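Bulb Trial Notes: Planting Depth and Repeat Bloom in Species Tulips

The spring counts from the Kivilwood beds are in. Members who took part in the bulb share have asked for the depth results before they place orders, so the main figures are given in this issue. The full bed sheets will be posted with the May notes.

The trial compared two planting depths for small species tulips grown in ground that is not lifted over summer. Bulbs went in at 4 inches and at 8 inches, measured from the base of the bulb to the finished soil surface. Mulch was not counted in the depth. Spacing was 4 inches in both cases. The beds are a sandy loam over clay, with a slight fall to the south, and the lower third stays damp well into spring.

In all, 1,119 bulbs were planted over two falls. The counts below come from the first planting only, which has now been through two springs. The later planting has flowered once and says nothing yet about repeat bloom.

First spring. The shallow rows opened earlier and the stems were slightly shorter. Flowering was close to even between the depths: 241 stems in the shallow rows, 218 in the deep rows. Part of that gap is in row six, where Iresha Dissanayake found vole runs under the edging boards and a stretch of bulbs missing. Row six was left in the count. Taking it out narrows the gap but does not close it.

Second spring. The order reversed. The deep rows held nearly all of their flowering stems, and the shallow rows came up with many single broad leaves and no bud. A single leaf usually means the bulb has split into offsets too small to bloom. Yavuz Altıntaş lifted a short section at each depth after the foliage died back. The shallow bulbs had divided into clusters. Most of the deep bulbs had replaced themselves with one large bulb and one or two small ones.

None of this will surprise growers who have kept tulips on dry hillsides, but our beds are neither dry nor steep, and the older advice in this newsletter was to plant shallow in heavy ground to avoid rot. Rot was low at both depths. Where it did turn up, it was in the damp lower third, and depth made no clear difference there. Drainage matters more than depth in wet soil. If water stands in the planting hole an hour after filling, choose another spot or raise the bed.

Feeding. Both depths had the same feed, a low-nitrogen granular product raked in when the leaf tips showed. Shu-fen Yang ran a side row with no feed at all. It flowered well the first spring and poorly the second, at both depths. The side row is too short to support a firm statement, and it will be repeated with a full-length row this fall.

Foliage. Leaves were left in place until they pulled away without resistance. In the shallow rows this happened sooner, and the ground was bare by early summer. The deep rows stayed green longer. Anyone who plants annuals over the bulbs should allow for the difference. Do not tie or braid the leaves.

Labels. Wooden labels did not last. Many had rotted at the soil line by the second spring, and two rows had to be identified from the planting plan. Plastic labels held up but were lifted by frost in the open rows. For the next planting we will use zinc labels on wire legs, pushed in to the full length of the leg, with the cultivar name written on the face and the row number repeated on the back. Keep a paper plan as well. Measure from a fixed point such as a post or a corner of paving, and write down which corner was used.

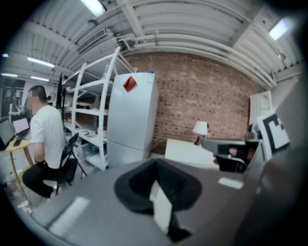
Tools. For the 8-inch rows a narrow trenching spade was faster than a hand planter in every bed. The hand planter jams in clay and its depth marks stop short. Chia-hao Su cut a length of dowel to 8 inches and marked it at 4, and this proved quicker to read than a tape. On stony ground, open the whole trench first, loosen a further 2 inches below the planting level, and set the bulbs on the loosened soil. Backfill in two passes and firm lightly with the back of a rake.

Recommended practice for members, pending another year of counts: plant species tulips at 8 inches in well-drained ground where they are to stay in place. Where they will be lifted every summer, 4 inches is enough and saves digging. The large hybrids were not part of this trial and the figures should not be applied to them.

Bulb share orders. Order sheets are due at the Kivilwood potting shed by the end of August. Write the variety and the quantity in full. Orders are filled in the order received and substitutions are made only if the box on the sheet is checked. Members who want spare bulbs from the lifted sections should mark "offsets" at the foot of the sheet. These are small and will need at least one season in a nursery row before they flower.

Questions about the counts go to Yu-ting Tsang, who keeps the bed sheets.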